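## Chapter 3. Shelves, cups, small things that fall over

Start with the shelf. Most books on household order start with the wardrobe, big mistake, too much in it. A small shelf has edges. You can see when it's full.

What you need for this chapter: one small shelf unit, a table, a few cups. Plastic is fine. Plastic is better, for the first go anyway. No glass until chapter 9.

Terms first, quickly. A *tier* is any level you can stand a thing on, the top board included (people forget the top board). A *home* is the place a thing goes back to. A *stray* is anything without one, or away from it. Strays are the whole subject really.

Cups are good strays to learn on. Light, tapered, easy to knock. Upright a cup takes up its own base and not much else. On its side it takes more table and it rolls, usually in a curve, the rim being wider than the foot. So: upright, open end up, before you think about where it lives. Then tier. Then neighbours.
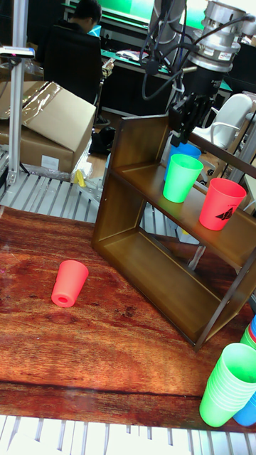

Elsie Baxter would have it the other way about: pick the tier first, she says, and only then bother about which way up, otherwise you stand the same cup up twice and people get bored of it by the second shelf. Fair point. Try both in Exercise 1.

Colour. Red, green and blue cups sort themselves in the mind before the hand gets there, so beginners line them up by colour and call it tidy. It's a start. But look at depth too. A cup behind another cup is half lost, you will reach past the front one to get it and over goes the front one. On a narrow board use the length of it before the depth.

Sloping boards: see the Garnell method, later in this chaper. For now, rims level if you can, a folded card under the low end if you can't.

**Exercise 1.** Clear a table. Tip one cup on its side, leave the rest on the top tier. Put the stray home without moving the others. Then again, other hand.

**Exercise 2.** Same, but the home is the lower compartment. Harder, you lose the light. Note down which cup you touched by accident and wich side you came in from.

Keep the notes, they're used in the next section.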